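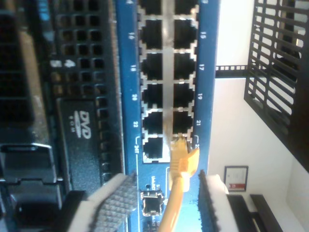

Gripper at the patch position, yellow cable in the lower right port.

4. Patch cable task: set-up and first run

This section covers the network patching task on the two-arm bench. It assumes that the arms are bolted down, the controllers are on the Grondstead shop network, and the homing routine in section 3 has been completed on both sides. Files and scripts named below are in the Clundidura folder on the bench computer.

4.1 Before you start

The switch is used as a target only. It carries no traffic and must not be connected to the shop network at any time during a run. Leave its power cord unplugged until step 12.

CAUTION: Keep hands, sleeves and lanyards out of the reach of both arms whenever the drive lamp is lit. The stop button must be within reach of the person running the task.

CAUTION: Do not use cables with a broken locking tab. The plug will seat but will not hold, and the pull test in 4.4 will report a fault that is hard to trace.

4.2 Placing the cable and setting the grippers

1. Lay the black mat flat in front of the rack. The edge nearest the rack should meet the rail with no fold. A raised edge will catch the fingertips on a low approach.

2. Check the finger pads on both grippers. Wipe them with a dry cloth. Replace any pad that is lifting at a corner.

3. Open the Petum control panel and load the profile "patch_rj45". Confirm that the grip force reads 30 percent. Higher settings will mark the cable boot and can bend it off the axis of the plug.

4. Lay one yellow patch cable on the mat so that it runs across the work area from left to right. Leave slack at both ends. Do not coil it.

5. Jog the right arm until the gripper is over the cable with the fingertips pointing straight down. Stop short of the mat and save this as "pick_high".

6. Lower the arm in small steps until the fingertips just clear the mat surface. Save this as "pick_low".
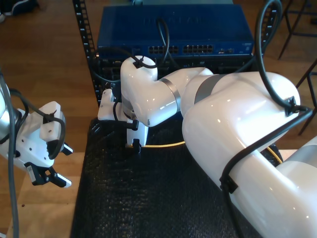 7. Before closing the gripper, move the arm by hand control from "pick_high" to "pick_low" and back, at the slowest speed. Watch the cabling along the upper segment through the whole move. It must have enough slack at the elbow to bend freely, and it must not drag on the mat or reach the rack rails. If it pulls tight, open the nearest clip, feed through more slack and close the clip again.

8. Repeat step 7 for the left arm using its own pair of saved positions. The two arms share the space in front of the rack, so park one before moving the other.

NOTE: Cable clips loosen with use. If a clip slides when pushed with one finger, replace it. Spare clips are in the Hsiao parts drawer.

4.3 Teaching the port position

9. Choose the target port and enter its number in the panel. Read the number printed on the switch itself. Odd and even numbers are in separate rows, and an entry that is off by one sends the plug to the wrong row.

10. Hold the plug in the gripper by its boot, with the locking tab facing the side shown in the panel. Jog toward the port until the plug is in line with the opening and clear of the metal shield. Save as "port_near".

11. Advance at the slowest speed until the tab clicks. Open the fingers, back away along the same line, and save the end point as "port_clear". The fingers must straddle the cable on the way out. If they twist during the retreat, the cable goes with them.

4.4 First run and pull test

12. Plug in the switch and wait for start-up to finish.

13. Run "patch_single" with the speed limit set to its lowest value. The script picks up the cable, moves to "port_near", inserts the plug and retreats.

14. Run "pull_test". The arm grips the boot again and draws back lightly. The result is written to the log as PASS, SLIP or OUT.

PASS: The plug held. Go on to step 15.
SLIP: The fingers moved along the boot. Check the pads and repeat.
OUT: The plug left the port. Teach "port_near" again from step 10.

15. After a PASS, raise the speed limit one level and repeat steps 13 and 14. Do not skip levels.

The log keeps the last 900 entries. Older entries are overwritten, so copy the file before a long session.

4.5 Fault codes used in this task

F79: Force limit reached before the insert depth. The plug is touching the shield or is turned the wrong way. Back off by hand control only.

F30: Saved position missing. One of the positions in 4.2 or 4.3 was not stored for the active arm.

Section revised December 2023 by Kadri Paulauskas. Gripper pad replacement is covered in section 5.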